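# How Do You Shop for a Robot Helper?

Imagine your class gets to buy one robot. Just one! What would you pick? A giant one that stomps? A tiny one that rolls under the desks?

At the Julby toy library, Tekle Dinsa and Hemi Tomoana had to make that choice for real. Kids borrow soft toys there and bring them back in boxes, and all those toys need sorting. A robot could help – but which one, and how do you pay for it?

Tekle's first tip is to write down the job before you look at any robots. Theirs said: "Pick up a soft toy. Don't squash it. Put it in the right box." That's a short list, but it tells you a lot! A robot that lifts car doors would be far too strong (and far too expensive).

Next comes the hand. Robot hands are called grippers, and lots of them have only 2 fingers. Squishy things are tricky to hold because they change shape when you squeeze, so soft, bumpy finger pads are a great thing to look for.
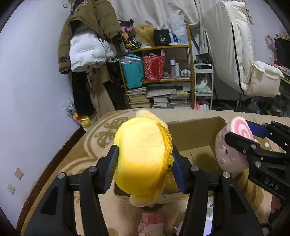 Then you add up the money, and people often forget bits of it! The arm costs money. So does the gripper, and the table it stands on, and the spare pads for when the old ones wear out. Hemi drew a big circle and colored it in like a pizza. The arm took 50 slices out of every 100. Teaching the robot its job took 30. Spare parts took 17, and the last few went to a jar marked "Oops!"

Teaching costs that much? Yes! A robot doesn't know what a teddy is. People have to show it lots and lots of toys being picked up, and that takes time.

You need a plan for space, too. Measure the floor and find the plug sockets. Will it fit through the door? The library in Nirkham forgot that one, and their robot's table spent all of May in the hallway.

**Your turn!** Choose a job at home, like putting away socks. Write down what the robot must do, what kind of hand it needs and where it would live. Then draw your own money pizza – and save a slice for oops.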